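The Joy of the Folding Table

My favorite street in Baltcombe has no restaurants on it. What it has, one evening every September, is supper: 59 tables set end to end down the middle of Closmont Row, and every one of them folds.
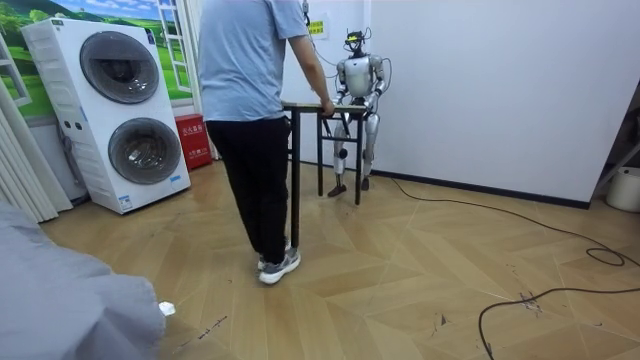

A small folding table with a light wooden top and thin black legs.

I love these long suppers beyond all reason. You bring a dish, you bring a chair, and by six o'clock you're passing beans to someone from the far end of the block (and hearing all about their knee). Last year 400 people sat down to eat. The Veltard bakery sent rolls, still warm, and they were gone before the soup came out!
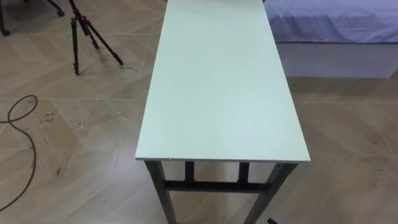
Part of the magic is how fast it all goes up. At four there are parked cars. By five there's a dining room 724 feet long, with bedsheets for tablecloths and jelly jars full of dahlias. Kids run the whole length of it, over and over, until somebody hands them corn.
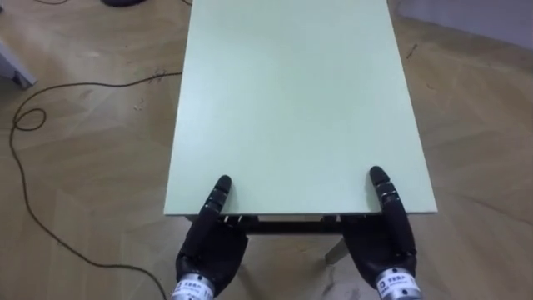

Starting your own

Start small. Our first supper was 2 tables and a pot of chili outside the Kao laundromat, and I still think about that chili. Ask the city early about closing the street. Borrow tables from anyone who'll lend one, put a strip of tape with the owner's name underneath, and don't fuss if the heights don't match. Gravy finds its own level.
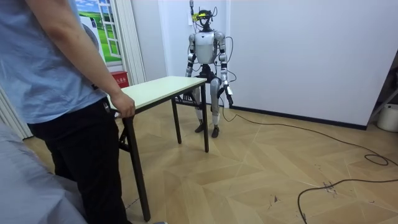 One hand on the corner of a folding table.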